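Sellel Grip Kit – anyone running one at home?

padilla_w
29 Dec 2018
So I finally caved and ordered the Sellel Grip Kit, the one with the two mismatched fingers and the wrist camera. Paid 400 for the full set including the small controller. I sell little carved pieces and wanted something that could pick one up, turn it for inspection and put it back in the tray without me standing there all evening. Has anybody here lived with one for a while? The Gevmont shop page is all glossy renders and the manual is 17 pages, most of it safety text.

okonkwo_bench
I've had mine since March. Short version: good hardware, annoying software. The fingers hold odd shapes much better than I expected from the price. What arm are you putting it on?

padilla_w
The Adeleke desktop arm, the older one. Bolt pattern matched, thank goodness, but I had to reroute the cable twice before it stopped snagging.

lawal_a
Not trying to rain on anyone's parade, but I sent mine back. The force setting goes from 0 to 1000 and as far as I could tell everything below 300 felt identical. I cracked two plaster pieces before I gave up. For that kind of money I want a number that means something.

okonkwo_bench
Did you do the zero routine with the fingers closed on nothing? If you skip that the low end of the scale really is useless. It's on the second to last page, in tiny print.

lawal_a
I did it. Three times. Support told me to do it a fourth time!

padilla_w
OK, update from me after a long evening with it. I've been working with the carved figures because they're the worst case – narrow neck, wide head, no flat sides to speak of. I started with the force way down and went up in little steps until it stopped slipping. My sweet spot ended up at 324, and I wrote it on a piece of tape and stuck it to the controller so I don't have to go hunting again. 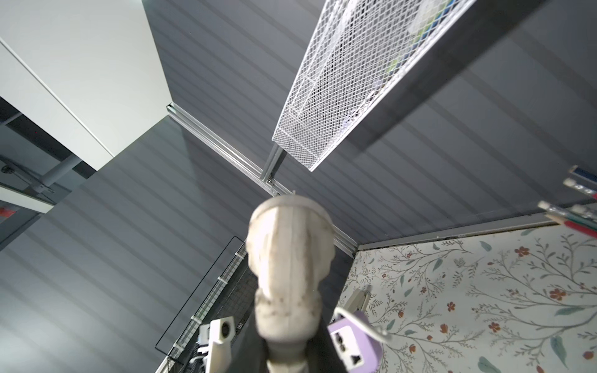

I also slowed the wrist rotation to the second-lowest speed. At the default the piece would creep a little in the fingers with every turn, and by the end of a cycle it was sitting crooked. Slower is boring to watch but I can live with boring. My one real gripe so far is the camera. It's fixed focus and anything held in the fingers comes out soft, so for checking surface marks I still pick the thing up and look at it myself (which was kind of the whole point of buying this, grr).

tamuno77
The focus thing is known. The camera is meant for finding the part, and once you're holding it you're inside the near limit. Gastmont sells a close-up lens that clips on. I have one and it's okay, a bit dark at the corners.

padilla_w
Ooh, did not know that. Does it mess up the finding part though? I'd hate to swap it on and off.

tamuno77
Yeah, it does. I put mine on for inspection runs and take it off for picking. Takes a minute.

lawal_a
See, this is my problem with the whole kit. You buy the gripper, then you buy a lens from a different company, then you're clipping it on and off by hand. At what point is it automation?

okonkwo_bench
Come on, it's a hobby-price gripper. The industrial ones cost more than my car.

lawal_a
Your car isn't a high bar, Obinna.

okonkwo_bench
Rude. Fair, but rude.

nwachukwu_a
Jumping in as somebody who does repairs on these. Check the screws at the base of the fingers after the first week, mine had loosened and that gives you exactly the mushy low end Aminu is describing. A drop of the weak thread lock fixed it. Don't use the strong stuff or you'll never get the finger off again.

lawal_a
Huh. I never checked those. Still happy with my refund, but that would have been good to have in the manual.

padilla_w
Just went and checked, and one of mine was a quarter turn loose already. Thanks Adebayo! I'll redo the zero tomorrow and see if 324 still holds. tamuno77, if you get a chance could you post the part number for that lens?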